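Folding Operators Wanted, Denim Line (Days)
Clavia Garment Care, Coltness plant
Ref 2714

Need people, soon. Posting this fast so forgive the format.

We wash, press and fold workwear and jeans for rental customers. Folding used to be all by hand. Since December part of it runs through Suvarna, our automated folding cell, and the job on the floor has changed enough that the old ad didn't make sense any more. So new ad.

What the work is now. Half your shift you teach folds with the hand-held gripper. Same folds you'd do by hand, just slower and through the tool. Other half you run the cell, clear it when it jams, fix what it gets wrong. Denim is most of the jams. Heavy, stiff at the seams, slides when you don't want it to.

11 openings. Day shift, 6:30 start. Training is 2 weeks, paid, full rate from the first day.

Jeans are where everybody starts. Lay out, find the side seam, close the fingers on the cloth, bring it over. You'll do a lot of these. 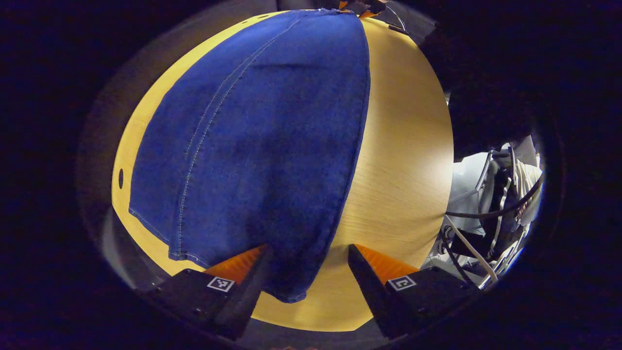 Will the cell take over the folding jobs completely?
Nobody on the folding floor has been let go over it, and the jobs in this ad are permanent. What did change is the mix: less standing at a bench doing the same towel all day, more checking and teaching. Piece rate is gone too, everyone is hourly now. Some people liked piece rate and made good money on it. Better you know before applying.

What we need from you
Steady hands. Patience, a fair amount of it
OK on your feet for a shift, with the rotation
Able to read a short fold sheet and follow it in order
Willing to say when a fold sheet is wrong. They are somtimes wrong

Laundry, tailoring, alterations or retail folding experience is great. No computer background needed. If you've never touched a robot, fine, most of the crew hadn't.

What you get
Hourly rate, weekly pay, shift bonus for Saturdays if you want them
Rotation every hour between teaching and the cell (wrists!)
Locker, work shoes, lunch room with a real stove
A path to cell tech after the first season, exam fee paid by us

One thing on targets. The cell has one, over 616 pieces a shift. You don't. Teachers aren't scored on speed and the tool doesn't report your pace to your lead. That was agreed with the floor before the first unit went in and its in the written terms, ask for a copy at interview.

A folded waistband is the hardest part to teach. Pockets and belt loops make it thick on one side, and the first grab tends to open the whole thing up again. Take your time on those. 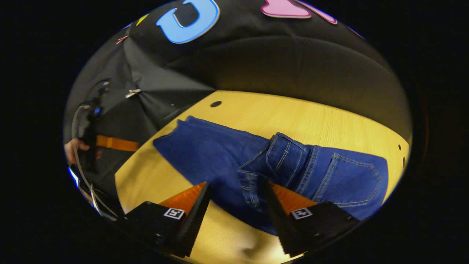 Jotitberg: I'd want people to hear the other side before they sign up. The rotation is good and my shoulders are better than they were. But teaching is quiet work. At the benches we talked all day, now you're concentrating and so is everyone else. Took me most of a month to get used to it. I'd still apply again, just ask which crew you'd be on.

Fair point, leaving it in. We've moved breaks so both crews eat at the same time, and you can ask for a crew when you interview.

To apply
Come by the Coltness front desk any Monday, 8 to noon, and quote ref 2714. Bring ID and the name of one person who's worked with you. No resume needed, we have a one page form. Interview is short, then an hour on the floor trying the gripper, and we pay you for the hour.

Can't do Mondays? Leave your name and number at the desk and somebody from the day shift will call you back. Positions stay open untill filled.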